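Chapter 2
Jars, Tins and Tubs: Keeping Dry Goods at Home

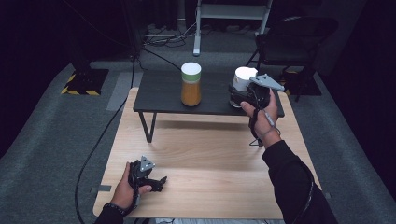 Where this chapter begins

Most of us come to the subject of storage with a shelf already full, and a clear jar with a white lid and a green label is as good a place to start as any. You can see at once that the stuff inside is orange-brown and either grainy or powdery, though you could not swear to its name from across a room. A white tub standing beside it gives away rather less. Between the two of them they raise nearly everything we shall be talking about in the pages that follow: what a container shows, what it hides, and how much we lean on the label.

When Pushpa Mathur and I first taught this course at Brostesbridge, one September a good many years ago now, we asked every student to bring in a container from home and tell the class what was in it without opening it. What a lovely, noisy morning that was! Bontu Dinsa was quite certain she had brought ground ginger (it was mustard), and Aarti Rajput had a tub so old that the writing had rubbed clean away. We have begun the course in the same way ever since, and I do hope you will try it too, with your family or with whoever shares your kitchen.

Before you read on

Choose 2 containers from your own cupboard, one that you can see through and one that you cannot. Stand them side by side on a low table and write down what you know of each, taking your time over it. Keep your notes somewhere safe, for we shall come back to them when we look at lids and seals.

Words to know in this chapter

Decant: to move food from its packet into another container.
Headspace: the gap between the food and the lid.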